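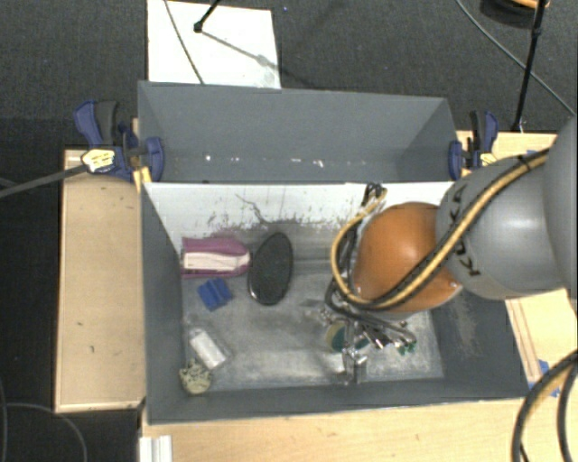
Randi Amundsen thinks we should stop calling it a picking problem and start calling it a tidying problem, and that if the club spent one evening on the cables and the clamps, half the missed grabs would go away by themselves. This was delivered at the end of a long session, over cold pizza, and went down the way you'd imagine. We spent the evening on the cables and the clamps.

What follows are the workshop tips that came out of it, plus the ones already taped inside the cupboard door. They were written for our bin-picking team at Warnard, but most of them will do for any bench, garage or kitchen table where a student project has moved in and shows no sign of leaving.

Clamping a bin

Use two clamps, one on each side, at the same height. One clamp gives you a pivot, and a bin on a pivot is a merry-go-round. Tighten them a little at a time, going back and forth, as you would with the lid of a roasting pan that has warped. Plastic walls bow inward if you lean on the handle, and then your careful measurements belong to some other bin.

Padded jaws are worth the extra money. If yours have lost their pads, a folded square of inner tube does nicely. Check the clamps before every run and again after any run that made a noise.

Blue tape

Painter's tape is the best tool we own and the only one that is never in its drawer. Mark the corners of the bin on the tabletop, so that when it gets bumped (Tuesday, usually) you can put it back without starting over. Press the edges down with a spoon. Replace it every couple of weeks, before the glue decides to marry the wood. If it has already done so, a hair dryer on low and some patience will get it up, and a drop of cooking oil takes care of the residue. Wipe the oil off properly. Lleucu Craddock did not, and the next strip of tape slid around like an egg.

Cables on anything that moves

Leave slack at the joints and tie the bundle on the straight parts. Then move the arm by hand, or at its slowest speed, through the worst pose you can think of, and watch the loop. If it goes tight, you want more. If it hangs down far enough to fish in the bin, you want less. Snip the tails of your cable ties flush with nail clippers — side cutters leave a point that will find your wrist within the hour.

We check ties every 14 days. Before that we checked them whenever somebody said "huh."

Cleaning the bin

Scuffs on the floor of a bin matter more than you'd think, at least to a camera. Ours kept reporting a grab point on a smudge, with great confidence. Warm water and dish soap first. Baking soda on a damp cloth for what's left, rubbed gently, and dry it with an old T-shirt. Don't use the green side of the sponge. You will swap dull marks for shiny ones, and shiny is worse.

Deep scratches are permanent. Rotate the bin if you can, and make your peace with it if you can't.

Choosing what to pick

Godelieve Koster keeps the object box, and her rule is a mix of things that roll, things that crinkle and things that sulk. Clear wrappers are miserable and so you need plenty of them. Dark shiny things are nearly as bad. Soft things are where everyone gets smug, right up until competition day.

Raid the kitchen, but take nothing that leaks and nothing anybody will want back. The box holds 28 items at present. It was more before the Walleo round in March, when a bag of rice was squeezed by a gripper set for tennis balls. Rice, by the way, comes out of a carpet with a stiff brush and a vacuum, and then comes out of it again every week until you graduate.

Put the box away with its lid on. Put a list inside the lid. Cross things off when they die.

The floor

Keep a clear strip behind the bench wide enough to kneel in, for whatever gets flung. Run floor cables along the edge and cover the crossing with a rubber strip, or with a flattened carpet runner from the thrift store.

Odds and ends

Keep a 6 mm hex key on a string, tied to the bench. Tie it short.

Write gripper settings in pencil on masking tape and stick it to the laptop. Esen's team used a shared spreadsheet, very handsome, and lost it to a dead router ten minutes before their heat.

Keep the emergency stop where your hand can reach it sitting down. Reach for it a few times with your eyes shut.

Wilma Van Dijk has the key to the cupboard. Bring back the hair dryer.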